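Zeleke dealer network: new regional manager and what it means for parts

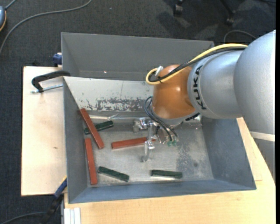

milosz_t
I have owned a Zeleke wagon for five years and I read that Britt-Marie Lie now leads the dealer side for our region. She was before at Hultedis, where she closed small dealers and kept the large ones. My dealer is a small one, so I am a little worried. Parts are already slow. My last order was a door seal and a wheel bearing, and when I asked where it was, the parts desk told me only "in the warehouse, in a bin." It could be a big metal bin, or it could be a shoe box, I have no way to know. Does anybody have information if the small dealers stay?

Posted 1 Oct 2023

solange_p
My dealer says the contracts are safe until April. After that he has no paper in his hand. He is not panicking, but he stopped ordering demo cars.

tekle.a
I think you are unfair to Lie. At Hultedis the dealers who closed were selling very few cars, and the owners were already driving to the bigger places for service. I was a customer there. After the change my waiting time for service became shorter.

milosz_t
Shorter for you, maybe. Which city do you live in? For me the next dealer is 337 miles away. I can not drive this distance for an oil change.

tekle.a
OK, that is a long way. I am in a city, I admit it. But one manager does not decide this alone. The importer has to agree.

Tsion W
I worked in the office of a Zeleke dealer until last year. The importer agrees with almost everything if the numbers look good. What matters more is Nititbridge, the ordering system. Dealers must pay for it themselves, and ours paid $1,735 each quarter. For a small place this hurts more than any new manager.

solange_p
Is this the system that loses orders? My dealer entered my brake discs 2 times and still nothing came.

Tsion W
It does not lose them, it puts them on hold if the chassis number has a wrong character, and it gives no message. Ask the dealer to open the "held" list. Many do not know that it exists.

milosz_t
Thank you, I will ask this. If the bearing is on hold since August I will be angry, but also happy.

tekle.a
You can also buy the bearing from Zikska. Same size, and it costs less.

solange_p
I would not do this while the car has warranty. Read your booklet first, tekle.

tekle.a
A bearing from another maker does not cancel the whole warranty.

solange_p
Not the whole, but they can refuse the hub. They refused mine.

milosz_t
My warranty is finished in April, so I wait with Zikska. I called the dealer now. The bearing was in the held list, wrong letter in the chassis number. The seal is on back order. About the contract he did not want to talk on the phone.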